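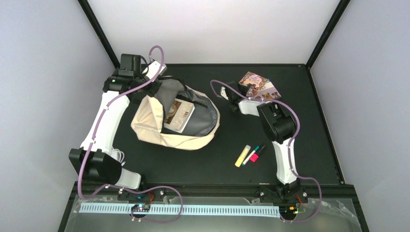
Who Packs the Bag?

Packing a bag sounds easy. You have probably done it on a school morning with one shoe on and toast in your mouth. Book in, pens in, out the door.

Now try packing 500 of them before lunch. At the Vanness warehouse in Trornbridge, that is the job. Schools order reading bags for their students, and each bag needs a book or two and some things to write with. Last January the packers filled 1,359 bags in one week. By the end, they said, they were seeing highlighters in their sleep.

So Vanness is teaching robots to help. The robots work in pairs, two arms to a table. The packers call one pair Yusuf. Both arms are Yusuf. It saves arguing.

Why is packing hard for a robot?

A robot arm is very good at doing the same thing in the same place. A box is kind to robots, because a box stays box-shaped. A cloth bag does whatever it likes. It flops, folds, and sags, and it never lands on the table the same way twice.

You deal with this without thinking. Your fingers feel the cloth slide, and you grab a bit more. A robot has a gripper, which is a sort of hand that can pinch. It has to find the edge of the bag, pinch it, and hold on while something goes inside. Books are slippery and flat. Pens roll. A gripper that squeezes too hard bends the cover, and one that squeezes too gently drops a story about dogs on the floor.

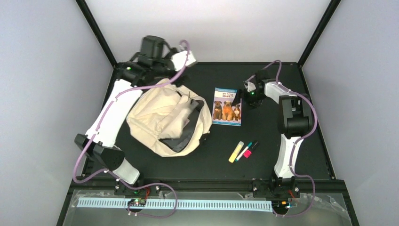 Robots learn this kind of thing by practice, the same way you learned to tie your shoes, only with more tries and less crying. Yusuf's practice list has 892 tries on it. Some are marked "good." A lot are marked "nearly," a polite word that covers many sins.

So what do the people do?

Nkechi Okoro packed bags by hand for years. Now she spends part of her day as a robot teacher. She sets out the books and pens, watches what the arms do, and writes down what went wrong. She knows things about bags that no engineer had thought to ask – such as which way a strap likes to fall.

She likes the new work, mostly. Her wrists hurt less. She does miss the long table, where everyone packed side by side and talked all day. "Yusuf is a terrible gossip," she says. "Never has any news."

Not everyone is so sure. If robots pack more bags, will Vanness need fewer packers? That is a fair question, and grown-ups argue about it too. The company says the 64 people who work there will keep their jobs, and that some will move to its new building in Ikcombe. Some packers are pleased about that. Others would like to know who is paying for the bus.

For now, people still pack most of the bags, and a person checks every single one before it leaves. On Wednesday afternoons the arms are switched off for cleaning, and the packers get the table back.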